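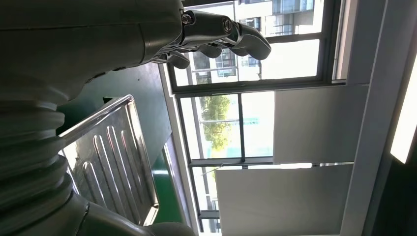
Garngate open day, Thursday

The afternoon slot was for trade visitors and began at 2 pm in the packing hall. Eighteen of us were split into two groups. Ours went with Heledd Gough, who looks after trays and racking on the Fakhoury line.

Most of her talk concerned the stainless trays. The standard pattern has a raised rim and long pressed ridges in the floor, running with the length of the tray. The ridges stiffen the base and keep the contents clear of any rinse water. Flat-floored trays were tried first and went back to the supplier after 3 months – the floors had bowed under load.

Trays are washed at 80 degrees, racked on edge and checked for rim damage before reissue. A bent corner means withdrawal. Repairs go to Stimar, with a turnaround of 31 days, so a fair amount of spare stock has to be held.

Fadi Haddadin asked about stacking height. The limit is set by the trolley and not by the tray. He also asked for the sheet thickness, and Heledd will send the drawing.

Parking is behind the loading bay. Tea was in the canteen at four.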